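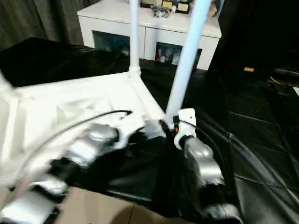
**To:** Program Office, Wuvero Fund
**From:** Anwara Roy, Project Lead, Delorme City Clerk's Office
**Date:** 03/09/2023
**Re:** Second progress report, Ward Boundary Notice and Council Records Grant

## 1. Scope of this report

The grant covers two pieces of work. The first is written notice to every household whose ward changed under the boundary map the Delorme City Council adopted last year. The second is the indexing of council votes by ward, so that a resident can look up how a given seat voted on a given item. A small remaining amount was set aside for public comment procedures at regular meetings. Each part is reported separately below, followed by spending and open items.

The first report covered planning and purchasing and is not repeated here. One correction to it is given in section 6.

## 2. Household notices

The adopted map moved 3073 households from one ward to another. Most of these are in the strip between Paken Road and the rail line, which went from Ward 2 to Ward 5. The rest are along the southern edge of Ward 4.

Notices were printed in one batch and mailed first class. Each notice gave the old ward, the new ward, the name of the sitting council member for the new ward, and the polling place. The polling place line had to be approved by the county, and this took longer than the work plan allowed. The mailing went out 11 days behind schedule as a result.

Returned mail was logged by reason. Of the full batch, 718 notices came back. The largest group was apartment addresses with no unit number. The county address file stores the unit in a separate field, and our export dropped that field for buildings entered before the county changed systems. Vacant units and forwarding orders that had run out made up most of the remainder.

The export was corrected and a second mailing was prepared for the apartment group. It has been sent, but it is too early to report a return rate. Addresses confirmed as vacant were not mailed again. They stay on the list and will be checked against the county file once more before the August primary.

Calls to the clerk's office about the notices fell into two types. Some residents asked whether they needed to register again (they do not). Others wanted to know who represents them until the next election. The notice did not answer the second question clearly. Under the city charter, a sitting member serves the ward as currently drawn from the date the map takes effect, and that sentence was added to the second mailing.

## 3. Vote index

The council minutes for the grant period are held in three formats: typed minutes, scanned minutes, and minutes produced by the current agenda software. The scanned set is the slowest to process. Roll calls in that set were often recorded as "carried, one opposed" without a name, and the name has to be taken from the audio where audio exists.

Work completed to date:

- Minutes from 54 regular meetings have been indexed and checked by a second reader.
- Special meetings have been listed but not indexed.
- Votes on the consent agenda are entered as a single vote with the item numbers attached.
- Absences and recusals are entered as separate values. The earlier draft combined them.

The index runs on Zorkano, the records package the city already licenses. No new software was bought. Zorkano does not have a field for ward, only for member, so a table linking members to wards by date was built outside the package and is loaded each week. This works, but it depends on one person in the office knowing how to run it. Written steps are in draft.

There is one policy question the project can't settle. When a member was appointed to fill a vacancy, should the index show the vote under the appointed member only, or under the ward with a note? The city attorney has been asked. Until there is an answer, both are shown.

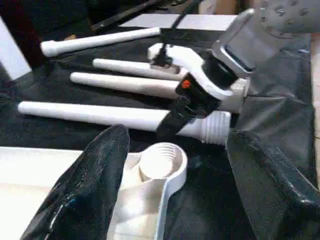
*White plastic rods and a hub piece on black cloth.*

## 4. Public comment procedures

Before the grant, residents signed up to speak on a paper sheet at the door. The sheet closed when the meeting was called to order. Speakers on agenda items and speakers on general matters shared one list, and the presiding officer sorted them by hand during the meeting.

The new procedure uses a card with two check boxes, agenda item or general comment. Cards are accepted until the comment period opens. The order of speaking follows the order in which cards are received within each group, and the three-minute limit is unchanged. Council adopted the procedure by resolution on a 6–2 vote. The two members opposed stated on the record that they wanted general comment moved to the front of the meeting, a change that would need an amendment to the standing rules and is outside this grant.

Written comments are now attached to the minutes as an appendix. They had previously been summarized in one line. This has made the minutes packet longer – more than 39 pages for the zoning hearing alone – and the posting time has slipped by a day in some cases. State law sets the deadline for posting draft minutes, and every packet in this period met it.

## 5. Spending

Printing and postage are over the amount budgeted for this period, due to the second mailing. Indexing labor is under, since the second reader started late. The two differences nearly offset each other, and the total is within the limit set for moving funds between lines without prior approval. A line-by-line statement is attached as Schedule A.

The travel line is unspent. The planned visit to see a similar vote index in another county was replaced by two phone calls. We request that the travel line be moved to postage. This transfer is above the limit and does need the Fund's approval.

## 6. Correction to first report

The first report gave the effective date of the map as the date of council adoption. The correct date is 30 days after adoption, under the charter. No notices carried the wrong date.

## 7. Open items

| Item | Held by | Status |
|---|---|---|
| Treatment of appointed members in index | City attorney | Awaiting opinion |
| Return log, second mailing | Clerk's office | In progress |
| Written steps for weekly ward table | Clerk's office | Draft |
| Special meeting indexing | Clerk's office | Not started |
| Transfer of travel line to postage | Wuvero Fund | Requested in this report |

Special meetings will be indexed after the scanned minutes are finished. If the audio for the older meetings proves unusable, the affected votes will be marked "name not recorded" and left in the index. The next report will include the final return log and the first figures on use of the public lookup page.

Anwara Roy
Project Lead

Attachment: Schedule A, Statement of Expenditures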